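Plolden Kitchen Swap: your questions, my answers

What is Plolden?
It's my little mailing list for people trading leftover stone, tile and cabinet doors. I started it after my own kitchen redo, and we're now at 2,074 members, which still makes me a bit dizzy!

Does it cost anything?
Nope. If you sell something, you and the buyer sort out the money between you - I stay out of it.

How long does a listing stay up?
18 days. You can renew it 3 times, and after that I'll ask you to rewrite it with a new price.

Can I list things from outside the Kiani area?
Sure, but say so in the first line, please. People get grumpy when they fall for a sink and then find out it's a long drive away.

Do you take marble?
Yes, and it goes fast. Give me the length, the depth and the thickness, and mention any chips or stains (buyers will ask anyway). White with gray veins gets the most replies by far.
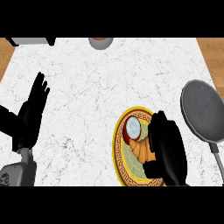
When is the next pickup day?
Sometime in July, at the Wenel lot. I'll email everyone once I've got the gate key sorted.

Page updated May 2, 2021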